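Laundry Basket Tips (the small white one, not the hamper)

Posted by Shewit, filed under Laundry / Small Rooms

Quick one tonight, dryer's going. Got a lot of mail after the sock post so putting the basket stuff all in one place.

Get a plastic basket with holes in the sides. Not fabric, not wicker. Wicker snags knits and you can't rinse it. Plastic you can hose off in the tub, two minutes, done.

Handles. Cut-out slots on the short ends are best for a narrow hallway because you carry it long ways in front of you and don't bang the door frames. Check the inside edge of the slot with your thumb before you buy. Sharp bit there? Nail file. Takes the burr right off.

Small is better. I know. Everybody wants the giant one. But a giant one gets filled, then sits there till Wednesday, and then it's all wrinkles. Small basket = one load = folded same day. Mostly.

Start with it empty. Sounds dumb. But if there's two odd socks and a receipt in the bottom they will be there till spring. Tip it out first, everything, even the lint.

Put a board down if you sort on the floor. Any flat wooden board, a shelf left over from something is fine. Carpet sheds on dark clothes like you wouldn't beleive, and on a board you just wipe it. Also the basket doesn't wobble around.

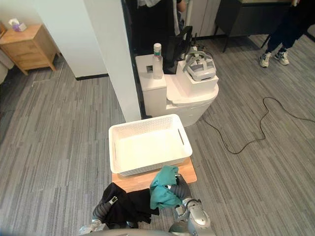
Black and teal, basket still empty. Board on the striped carpet.

Darks. Do black things first while you still have patience. Hold it up, one good shake, look for lint, then in. If it needs the roller do it right then over the board, don't save it for later. There is no later.

Colors like teal or that bright green everyone had last year: keep away from white towels the first few washes. I run mine with the blacks, cold, inside out. Never had a problem except the one time and that was Tekle's new gym towel so not my fault.

Bunched up stuff. Don't fold from a ball. Grab two corners or two shoulders, let it hang, give it a second. Gravity does half of it. Then fold in thirds to the width of the basket so it stands up on edge. You can see every shirt that way and you're not digging.

Heavy at the bottom, jeans and sweatshirts. T-shirts on top. Underwear goes down the side in the gap, there's always a gap.

Washing the basket itself: warm water, squirt of dish soap, old toothbrush for the holes. Do it every month or so, October was my last one, oops. Gray film on white plastic comes off with baking soda paste. Leave it 6 minutes, rinse, dry it upside down. Do NOT leave it in a sunny window, white plastic goes yellow and then it cracks at the handles.

Cracked handle? Wrap it with cloth tape, tight, three times round. Tekle Kumsa (yes him again) tried super glue and it held for one load.

Where to keep it. Not on the floor by the bed, you'll kick it. Slide it on its side between the wall and the nightstand if you have the room, or stand it in the tub when nobody's using it.

If you've got more than one person's clothes, one small basket each, name on the end in marker. Rubbing alcohol takes the marker off again when they move out.

ok buzzer just went. Next time: collars, and the thing with the vinegar that 143 of you asked about.

Comments are open, be nice.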